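Final Report: Slip and Release Fault in a Hand-Held Gripper

Yara Akl
Project unit 2, supervised work at the Khasawneh lab

Background

The project started in February with a simple goal. We wanted to record a person tidying small household items with a hand-held gripper and use the recordings to train a small arm, the Mostero, to do the same job. Grosska lent us the arm and Ditedska made the finger pads. My part was the gripper itself: calibration, the jaw position readings and checking each recording before it went into the training set.

This report covers the fault that took up most of the second half of the project. The training results are in a separate report.

What went wrong

The plan was to collect 2000 recordings. When I reviewed the first batch I found 71 where the jaw reading did not match the video. In the video the jaws were closed on an object. In the log they were still partly open, and the gap stayed there until the gripper was opened fully again.

At first I marked these as bad recordings and left them out. That was a mistake. The fault was also in recordings I had passed, only smaller, and I missed it because I was comparing by eye at normal speed. By the time we understood this the arm had already been trained once on the bad data.

The arm then did what the data told it to do. It closed on small hard objects without enough force, lifted, and dropped them. On larger objects the error went the other way and it squeezed too hard. In one test it cracked the lid of a jar. No one was hurt, but the arm was running without a guard at the time and a piece of the lid landed on the floor next to my chair. We stopped all arm tests that afternoon.

Finding the cause

I suspected the finger pads first. The pads are ridged and soft, and a soft pad can compress enough to change the reading. I swapped in a harder set and the fault was still there.

Next I looked at where the bad recordings came from. Very few were from the bench. Most were from home setups, where the items are mixed and lie on soft surfaces.

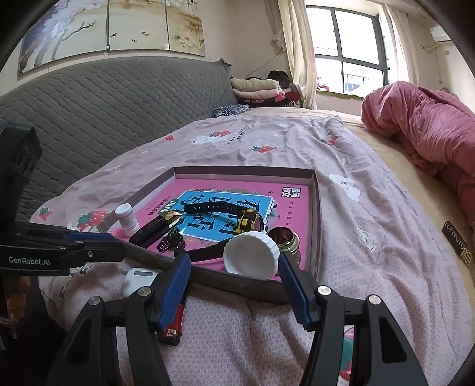

A bench is flat and stiff, so the fingertips stop when they touch it. On a mattress the operator tends to push down to get under something flat or thin, and that puts a side load on the finger links. I repeated this on a foam block and got the fault on most tries. With the same objects on a wooden board I could not get it at all.

When I took the gripper apart I found that one of the link screws had backed out slightly. Under a side load the link shifted and the position sensor slipped on its shaft. It only went back to the right place when the jaws were opened all the way. The screw had been put in without thread lock, which is in the assembly notes and which I had skipped.

Fix

I refitted all the link screws with thread lock and added a small flat to the sensor shaft so that it can't turn. I also wrote a check that runs when a recording starts. The operator opens the jaws fully, closes them fully, and the software refuses to record if either end reading is off.

After the repair I made 60 test recordings on the foam block. The fault did not appear in any of them. I don't think this is enough to say it is gone for good, as the original screw took weeks to work loose.

Safety changes

The arm now runs behind a clear screen and its closing force is capped in software. Glass items are out of the arm tests for now - they can still be used for hand-held recording. The stop button was on the far side of the table and has been moved to the operator's side.

Remaining work

The older home recordings need to be checked again with the new script. I got through part of them before the deadline. The rest are in the folder marked "unchecked" and should not be used for training until someone has run them.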